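Sceptical Notes on Loading the Car

I have been reading tips for getting the shopping home for years, and most of them fall apart by the first roundabout. Kurniawati Kwok at Restville swears by standing milk bottles in the passenger footwell. I tried it. They fell over.

Then there are the folding boot crates. I bought two from Plilent, and I'm not convinced they do more than a cardboard box from the greengrocer. The box is free and goes out with the recycling. The crates weigh 675 g each and the hinges are already stiff. If you must have one, put the tins in it and leave the bread out.
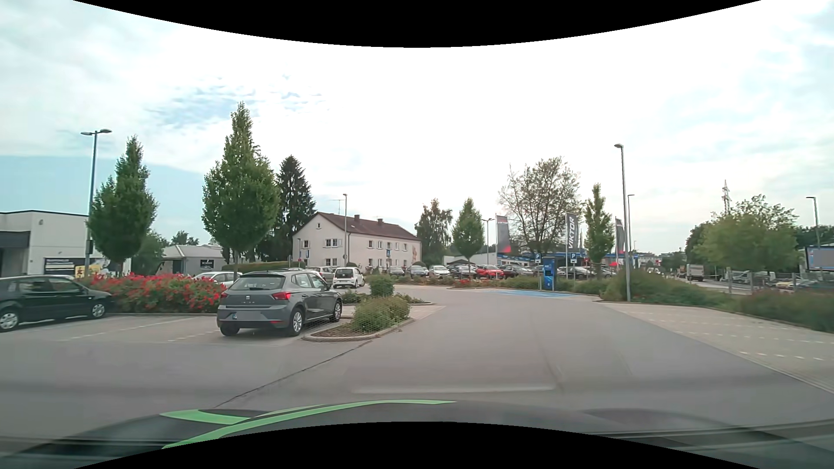
CAR PARK & BOOT

People fret about parking by the door. I'd sooner have a bay with an empty one beside it and a bit of planting behind. A small hatchback like the grey SEAT Ibiza doesn't need much length, but you do want to open a door fully with a bag in each hand. Watch the rounded kerbs on the planted islands when you pull out. Wheel trims don't like them.

Heavy things go in first, hard up against the back seats. Frozen food goes in an ordinary bag wrapped in an old towel. The Farlow cool bag I was given in November kept peas firm for around 56 minutes, and the towel did much the same.

As for "boot organisers", measure your boot first. Mine is under 1000 mm wide at the narrow part and the one I ordered had to go back. They charged me for the postage.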